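November 3, 2025

Shop after work, 2 hours. Filldale firmware on the hand finaly, flashed it twice - second time took. Cable still too long at the wrist, need a clip or somthing. Same table stuff as always: pink plate, cup, orange drink, the blocks.
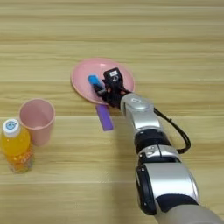
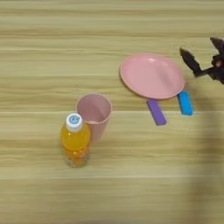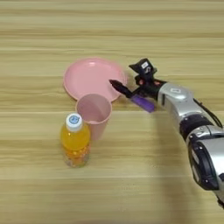
TO DO BEFORE NEXT TIME
Grip force to 137, see if it's any gentler. Email Reinholz about the spare joint ring, 8 days and no answer. Re-zero the thumb - keep forgetting. Log file is on the old laptop, copy it over. Back up config FIRST. Tired, legs hurt, bed.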